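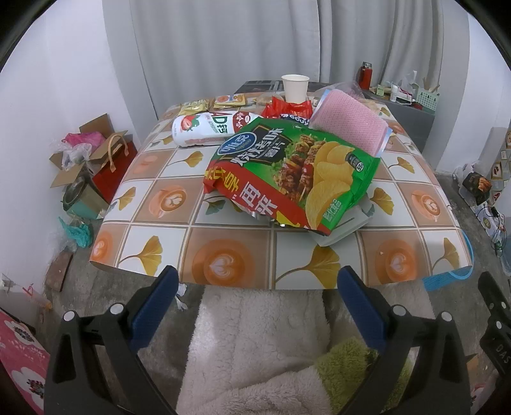
Small Room Recording: Final Project Report
Ataberk Sönmez, Likotbridge

1. Aim
The project compared two ways of recording spoken word in an untreated bedroom: a condenser microphone at 30 cm, and a dynamic microphone held close. Both went through the same two-channel interface at the same gain setting.

2. Method
Glenys Hapeta read one page of text for each take. I recorded at 48 kHz with no effects and cut every file into single sentences, which gave 1,129 clips. Levels were matched before listening.

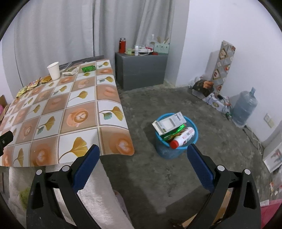
The first set of takes had a hum on channel 2. Changing the cable cured it, so I threw those takes out and started again.

3. Results
The condenser picked up more of the room, mostly between 2,000 and 3,000 Hz. The dynamic was duller but quieter between sentences - it needed a small treble lift.

4. What I would change
I would use a proper stand for the dynamic. Handling noise spoiled several clips, and I have marked these in the appendix.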